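The Book I Nearly Gave Back

I have been trying to write this post since March, when I finished Hoarau's The Salt Ledger for the first time, and I kept putting it off because I wanted to read it again before I said anything. Well, I've read it again. I may start a third time tonight!

Some background. Our reading group at the Bindstead library picks one long novel a year, and we take it slowly, 20 pages or so a night for the keen ones and whatever you can manage for everyone else. Last year's was a family saga that I abandoned at the second wedding. So when the new pick landed with a thump on the checkout desk, all 98 chapters of it, I very nearly slid it back across.

I'm so glad I didn't. The novel takes place in Flemenska, a made-up harbor town where the salt trade is dying and everybody still dresses for church as if it weren't. The narrator keeps the accounts for a warehouse. She starts adding little remarks beside the numbers, then longer ones, and by chapter 12 or so the numbers are gone and you are simply inside her head. There's a page where she lists what was in her mother's kitchen drawer and I had to put the book down and go walk around the yard.

Chapters are short, sometimes a paragraph. One is a recipe for fish soup with an ingredient crossed out. I tend to be suspicious of that kind of thing (I once threw a novel told in parking tickets into a donation box) but in this case the tricks all belong to her. She's a bookkeeper, she'd write on whatever was lying there.

The middle does sag. I want to be fair to the people in our group who quit during the lawsuit, which goes on for what feels like an entire winter and has three lawyers with nearly the same name. My advice is to skim the lawsuit and slow down again when the ferry comes back into service. You won't miss anything you need, and the ferry chapters are the best writing about waiting that I have ever come across.

What I loved most on the second reading was how much is sitting out in plain sight at the start. The sister's coat! It's mentioned on the very first page, hanging in the wrong hallway, and I had gone right past it. Same with the neighbor who never sells any eggs. I went back with a pencil and marked 6 of these before I stopped marking and just enjoyed myself.

I switched to the translation from Leltetti Press for the reread, the paperback with the green spine. It has bigger type than the library hardcover and a nice short afterword on the dialect words, which are left alone in the text. Read the afterword first if you like a little help. I didn't, and I spent a week thinking "brusk" was a kind of boat. It's a stomachache. 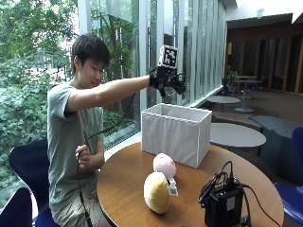
At the round table by the window, November 2025.

I've been keeping a reading diary on this blog for years now, and according to the counter at the bottom of my notes file I have copied out 2,554 lines from other people's books. A silly number of the recent ones come from this novel. I'll share just one, from the night before the warehouse closes: "I carried the total home in my mouth so as not to drop it." I read that out loud at group and there was a pause, and then somebody asked me to read it again.

We meet once more before the holidays to argue about the ending — I'm firmly on the side of the letter being real — and then it's time to choose next year's. I'm going to push for Hoarau's earlier one, the one with the beekeepers, if the library can track down enough copies. If you've read it, please leave me a comment and tell me how long it is. No spoilers about the bees.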